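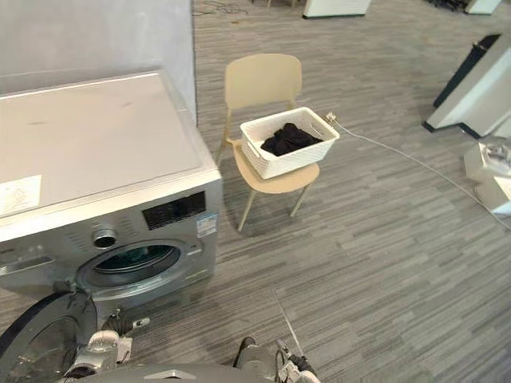
I have been thinking a good deal lately about instructions, and about how few of us ever read them until something has gone wrong. My mother kept every manual that ever came into her house in a biscuit tin, and when she needed one she would tip the whole lot out on the kitchen table and hunt, muttering, while the toaster smoked behind her. I've ended up with a looser system. A small sheet of paper with faint lines of print lies on the lid of a silver-grey washing machine, near the front edge, and that is how most of the useful knowledge in my life is filed: on top of the thing it concerns, or close enough.

I want to put in a good word for paper left lying around. I know it looks untidy. My friend Oda Holmgren, whose apartment is so orderly that I take my shoes off two doors down the hall, has moved every scrap of household information onto her phone, and she can find the date of her last boiler service while standing in line for coffee. I admire this, I really do! But when she went away last October and I was feeding her cat, I couldn't find out a single thing. How much food? Which key was for the mailbox? Was that hum normal? All of it was written down beautifully, and all of it was in her pocket, on a ferry, with no signal. I guessed at the cat food (generously, and the cat and I have been close ever since).

Paper belongs to whoever is in the room. I think we've forgotten how friendly that is. A note on the refrigerator speaks to the babysitter, the brother-in-law, the plumber and the child who has just learned to read and is now reading everything out loud, including the parts you'd hoped to keep quiet. You don't have to be invited to it, or have the right password, or belong to the family group where these matters are apparently discussed. You just walk up and look.

When I first rented on Potgate, more years ago than I care to work out, my landlord was a man named Ultan Ó Néill, and he wrote notes for everything. There was one inside the fuse box and one taped to the underside of the sink, and there was one on the back door that said only "LIFT, then push," which I have since found to be sound advice for most of the doors I've met. I was 30 and thought I knew how to live in a house. I did not. Those notes brought me up, in a way, and without ever making me feel foolish, as a phone call to Mr. Ó Néill surely would have. I could be ignorant in private and be corrected in private, by a strip of masking tape.

Now, there is a case against all this, and my neighbor Gemechu Mekonnen makes it whenever I give him the chance. Paper gets old, he says. It gets old and it doesn't tell you. He once followed a handwritten card for his aunt's bread, a card he'd treasured for 11 years, and only afterward learned that she had changed the recipe long ago and considered the old one an embarrassment. He has a point, and I've had my own trouble of the kind. I still own a list of emergency numbers on which three of the people have moved away and one has become a dentist.

Even so, I'd miss that list. The crossings-out are part of what it knows. When you correct something on a screen the old version vanishes, and the new one sits there as if it had always been so. On paper you can see that somebody changed their mind, and often in whose handwriting, and you can wonder why, and sometimes you can ask.

So I'd like to suggest a small thing, and you may take it or leave it. Pick the one piece of knowledge about your home that only you have, the trick with the window or the night the bins go out, and write it on a bit of paper and leave it where the next person will need it. Use a dark pen, if you have one, and letters bigger than you think necessary. Oda has promised me one for the cat before her next trip. I've asked her to put down the amount of food, although I'm not certain the cat will thank either of us.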